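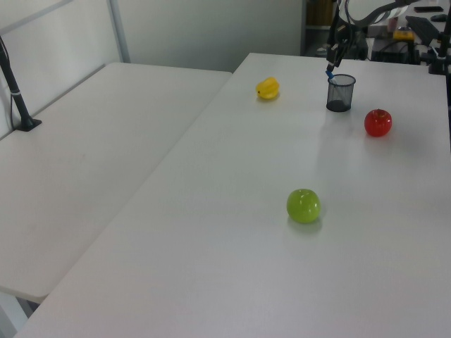 Home | Docs | Data cards | Releases | Contact

Print this page | E-mail this page

July – posted by the Unden maintainers

# unden-tabletop

Data card and loader notes for the Unden tabletop set, version 3. The set is used to train and check the grasp planner in Wastitz, our control stack. It holds 1104 episodes of single-arm pick and place with a two-finger gripper.

## Contents

Each episode is one folder:

- `rgb/` – colour frames from the fixed camera
- `joints.csv` – joint positions and gripper opening
- `task.txt` – the instruction in plain English
- `calib.yaml` – camera-to-base transform

Objects are everyday items on a white table: apples in red and green, a yellow pepper, a mesh pen holder and similar. Other desks and equipment may be visible behind the arm. Backgrounds are not masked.

## Loading

 pip install wastitz-data
 wastitz fetch unden-tabletop --split train

Splits are `train`, `val` and `fikandale`. The last was recorded at our Fikandale site with a different table height. Do not mix it into training if you want to compare with the published baseline.

## Known problems

- White objects segment badly against the table top. Use the depth-free mask option.
- Mesh items give broken contours at the default threshold. Set `close_kernel: 3`.
- In 2 episodes the joint log starts after the first frame. The loader pads these and prints a warning.
- Episodes over 60 seconds are cut by default – pass `--full` to keep them.

## Changes

Version 3 moves the labels to the Sepúlveda schema. Older label files still load, but the converter will be dropped in the next release.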